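Category: Pantry > Cookies & Biscuits > Reviews

Chocolate chip shortbread in the tall tartan box: worth keeping in the cupboard?

I buy shortbread most months once the weather turns, usually the plain kind. In November the store near me was out of plain, so I came home with two boxes of the chocolate chip. I have been through both now, plus a third I bought after that, and this is what I think of them.

The box first, because it matters more than I expected. It is tall and narrow, and my cookie shelf was set up for flat packages. Stood upright, it takes up very little of the shelf, and I can line it up next to the tea tins. My shelf is a Nesden wall unit with 11 inches between the boards and it goes in with room to spare. On a shallower shelf you may have to lay it down, and then it rolls the cookies toward the opening every time you pull it out.

It is plain cardboard, so it won't stand up to much. One of mine rode home at the bottom of a bike bag, under a bottle of dish soap, and a corner got crushed. Two cookies inside were broken. The other boxes came home on top of everything else and had no breakage at all. If you have a Velovside pannier like mine, put the box in last and keep it upright.

The tartan is easy to find on a crowded shelf. It is a red plaid with green and black bands, and the name runs up the front in white capitals, so you have to tip your head to read it.
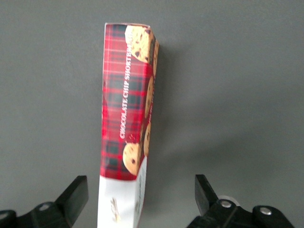
The cookies themselves are thick and on the dry side, as shortbread should be. They snap cleanly when cold and get a little softer if the kitchen is warm. The butter taste is strong and comes through before the sugar does. I did not find them greasy, and they left very little on my fingers.

The chips are small and fairly dark. Some cookies had plenty and a few had hardly any, and this was true in all three boxes. The chocolate is fine. It is a bit waxy straight from a cold cupboard and better after ten minutes on a plate. If you are buying these mainly for the chocolate, an ordinary chocolate chip cookie will give you more of it. I would call these shortbread with some chocolate in it.

They hold up well in hot drinks. I dunked one in black tea for a count of 6 and it stayed in one piece, though the edge was going. Milk softens them faster. With coffee I thought the sweetness was too much, but Lai-ching Shih, who shares my office, prefers them that way and finished most of the second box.

Storage is the weak point. The box does not close again in any useful way once you have opened it. I left one box open on the counter for a few days to see what would happen, and the last cookies had picked up a stale taste and lost their snap. The other two went into a Brondis canister with a clip lid, and those were still good after about 30 days. Any tin with a tight lid would do the same job.

I also crushed a few of the broken ones over vanilla ice cream and used the rest for a cheesecake base. The ice cream was good. The base was too rich, and the chips melted into greasy spots in the oven. Use plain shortbread for that.

Compared with the Peng butter cookies I had been buying, these are thicker, less sweet and more expensive. The Peng tin is the better deal if you have a house full of kids. For one or two people having something with tea in the evening, I would take the shortbread.

Good: strong butter taste, good snap, tall box saves shelf space.
Not so good: uneven chips, box crushes easily, no proper way to close it.

Four stars out of five. I have another box in the cupboard now, though I went back to plain for the holidays.

Lok-yiu Chiang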